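Nuria Wolde
June 16, 2019

Okay, the Lultier thread. Three people asked me whether the handheld gripper kit is worth the money, so I'm going to go through the pitch and say where I stop believing it.

What you get: a pair of grippers you hold in your hands, one each side, plus the cabling and a login for Guleck's upload service. You do your chores with them, the recordings go up, and you're promised a "household skill" a robot arm can learn from. That last part is doing a lot of work on the sales page.

The sales page says "any home, any surface, no setup." Any surface is a big claim. I have watched plenty of arms do lovely work on a gray table with one plastic cup on it. So I skipped the table and went straight to a bed with a patterned blanket. 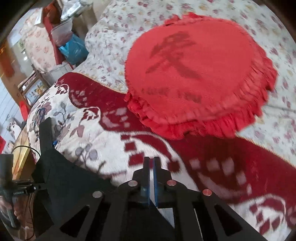 Fingers nearly closed over the blanket, red ruffled cover just beyond. Maroon on cream, plus a floral sheet.

Look at how much red there is. A person can tell the ruffle from the blanket without thinking about it. I asked Guleck support how their software copes with cloth on patterned cloth and got back a link to the brochure. The brochure has the gray table in it.

Hardware first, to be fair to them. The linkage feels solid and the fingers stay close to parallel when you squeeze. I have no complaint about the pins. I do have one about the cable, which always wants to be wherever my wrist is going.

Weight is fine for the first few minutes. After 31 minutes of folding I had to put them down and shake my hands out. The site suggests sessions of up to 100 minutes. I would like to meet whoever sat through one of those.

Thin things are hard. A single layer of sheet slides, and you end up pinching twice or pushing a fold up first so there is something to grab. You learn the trick fast, but then what you're recording is your trick for the tool. Does that count as how a person folds laundry? Guleck says yes. I'm not sold.
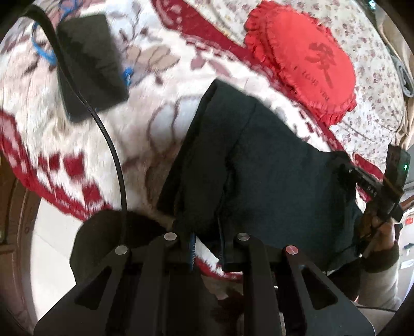
Thick stuff is a different story and I'll give them that. A folded garment with some bulk to it is something the jaws can hold on to, and two hands help. If your whole plan is heavy clothes, you might be happier than I was.

Yabsira Demissie has the older Fikre set and let me try it back to back. Cheaper plastic, stiffer trigger, and I didn't fold any better or worse with it. The Lultier costs 200 more. Ask yourself what that buys besides the nicer box.

Now the part that bugs me. The "skill" you're promised comes out of the upload service, and the service is a subscription. First month free, then you pay, and I can't find a page that says what happens to your recordings if you cancel. I've written to them about it. No answer yet.

Also no published success rates for cloth. None. There's a video of a robot folding a washcloth – one washcloth, one take, with a cut in the middle of it. Show me ten in a row on somebody's actual bed and I'll shut up.

People keep telling me to wait for the Flemness kit in July. Maybe. Their page says "any home" too.

For now: decent grippers, annoying cable, a service I wouldn't pay for until they answer email. If you only want the hardware, look for a used pair. I'm keeping mine until the free month runs out and then they go back.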